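Greltow Shared Kitchen — Minutes of the Members' Meeting, September

Present: Rizal Nasution (chair), Suryani Krishnan, Dorian Tessier, Nabila Lau, Vilém Hudec (minutes). Meeting opened at 6:40 p.m. in the back kitchen. 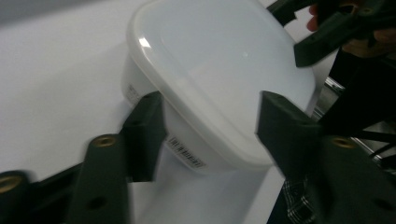

1. Last meeting's minutes

Accepted with one change. Dorian did not "agree to look into" the dishwasher. He said he would look at it, and he did, and it still takes too long. Wording corrected.

2. Food containers

Rizal put forward the proposal carried over from last time: replace the mixed tubs, bowls and jars in the walk-in with one kind of lidded plastic container, all bought from Tuteck, and retire everything else. The quote is for $2,000, delivered. He said it would end the hunt for matching lids and free up a shelf.

Suryani asked which shelf. Rizal said the second one down on the left. Suryani said that shelf is full of stock pots and has been since she joined, and no container is going to change that.

Nabila asked where the figures in the proposal came from. The sheet says the kitchen would save more than 2,000 dollars a year in thrown-out food. Rizal said the number came from the Tuteck sales rep. Nabila pointed out that it is the same number as the price of the order, which she found convenient, and asked whether the rep had ever been in our walk-in. He has not. She would like the savings line taken off the sheet before it goes to the other members. Rizal agreed to take it off.

Discussion of the lids. Dorian likes a lid with a rim that hangs over the sides, as it gives you something to get your fingers under with gloves on. Suryani thinks any lid is fine for a month and wants to see them after a winter of hot washes. The last set, from Jevell, was also described to us as lasting for years. We have the bases. Most of the lids warped and went out with the trash.

Discussion of see-through plastic. The proposal says members will be able to "identify contents at a glance." Vilém asked for it to be recorded that he does not believe this. Milky plastic tells you that something is inside and possibly whether it is red. He has opened chickpeas expecting rice. Rizal said this is what labels are for, and the discussion moved to labels.

3. Labels

Current rule: name, contents, date, on the front of the container. Nabila went through the walk-in before the meeting and found 9 containers with no date on them, and 2 with a date and no name. One of the two was Dorian's. He took it home during the break.

Rizal suggested moving to printed barcode labels, with the Aydoğan stock program to read them. Suryani asked who would scan them. Rizal said everybody would. Suryani said everybody is also supposed to wipe down the slicer. She is willing to be shown she's wrong but would like to see it work on one shelf first.

Dorian raised the old labels. Stickers put on tapered sides tend to lift at the corners and then leave a gray patch of glue that the dishwasher bakes on. If we are paying for new containers he doesn't want them looking like the old ones by spring. Nabila uses painter's tape and a marker and has had no trouble. Vilém asked what is wrong with tape and a marker for all of us. Rizal said it looks unprofessional. Nabila asked to whom, given that customers don't go in the walk-in.

There was a longer exchange here about whether labels belong on the lid or the side. Lids get swapped, so a label on the lid ends up on someone else's soup. A label on the side can't be read once containers are pushed together. No agreement. For now the label stays on the front wall, and members are asked to shelve containers with the front facing out.

4. Decision on the order

Rizal moved to place the full order. No second.

Suryani moved to buy one case only, out of the small supplies money, use it on the bottom shelf through the fall, and look at the lids again before anything else is spent. Seconded by Nabila. Three in favor, Rizal against, Dorian abstained, saying he would like a container in his hand for a week before having an opinion.

Carried. Rizal will ask Tuteck whether a single case can be had at the quoted unit price. Vilém doubts it.

5. Other business

The floor drain smells again. Dorian to call the plumber, a different one this time.

The Jevell bases without lids: Nabila will take them for garden use unless someone claims them. Suryani wants four for bolts and spare parts.

Vilém asked whether the walk-in thermometer is right, as it has shown the same reading every time he has looked at it. Rizal said that is what a working cold room does. Vilém will bring a second thermometer from home.

6. Actions

Rizal — price for one case; remove savings line from the sheet.
Nabila — tape and two markers by the walk-in door, on a string.
Dorian — plumber.
Vilém — thermometer.

Meeting closed at 8:05 p.m.

Filed under: Members / Minutes / Walk-in & Storage

Greltow Shared Kitchen | Contact the office | © Greltow Shared Kitchen | Back to top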